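Equipment Planning for a Household Sorting Station
Senior Project Report, Section 4: Procurement and Budget
Prepared by Hala Twal, Marcus Escobedo and Delphine Doucet
Faculty advisor: Bernadette Oyelaran

4.1 Purpose of this section

The project team was asked to prepare a purchase plan for a small sorting station that can pick up packaged household goods from a table and place them in a box. The department will decide on funding in November. This section sets out what must be bought, what can be borrowed, and which purchases can wait until the second term.

4.2 Basis for the estimate

The first draft of the plan was based on catalog data alone. The advisor returned it with the comment that payload and reach had been treated with care, while the goods to be handled had hardly been considered. The team therefore revised the estimate around the items themselves. Small snack packets, flat packages, slim tubes and soft fabric pieces place different demands on a gripper, and a finger pad that suits one may do poorly with another.

The work was moved from the laboratory bench to ordinary home tables. A patterned tablecloth and a table shared with other belongings are normal conditions for the intended user, and the equipment should be chosen with them in mind.

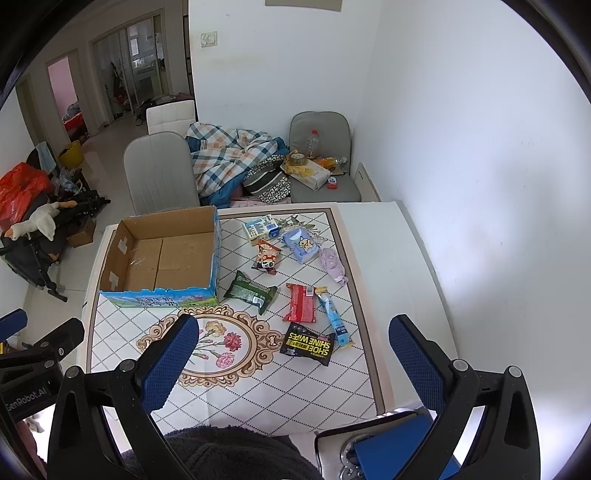 Three requirements were added to the plan as a result. The finger pads must be replaceable without removing the finger brackets. The gripper must be able to close on thin packets lying flat on cloth. The camera must give usable images under ordinary room lighting, so that no separate lamps need to be purchased.

4.3 Suppliers considered

Quotations were requested from Kekach, Wokier and Trotix. Kekach offered the lowest price for a complete gripper, but sells its pads only as part of a full finger assembly. Wokier sells pads separately in packs of 20 and confirmed a delivery time of 28 days. Trotix did not quote for the gripper and was kept on the list for cables, mounts and fasteners only.

The team recommends Wokier for the gripper and pads. The higher purchase price is acceptable given that pads are expected to be the main recurring cost. Booker Thibodeaux of the department workshop reviewed the recommendation and asked that one spare set of screws be included in the first order, as the sizes used are not held in the workshop store.

4.4 Items not to be purchased

A computer will be borrowed from the Koutsoukos Laboratory for the length of the project. Boxes, cloths and test goods will be supplied by team members and are not charged to the budget. The motorized table listed in the first draft has been removed.

4.5 Reserve and schedule

A reserve of roughly 20 percent is requested to cover shipping and replacement parts. Any unspent amount will be returned to the department at the end of the second term. The gripper order should be placed first, as the mounting plate cannot be drilled until its base has been measured. Orders for cables and mounts may follow once the plate is complete. Hala Twal will hold the order records and report changes in price to the advisor.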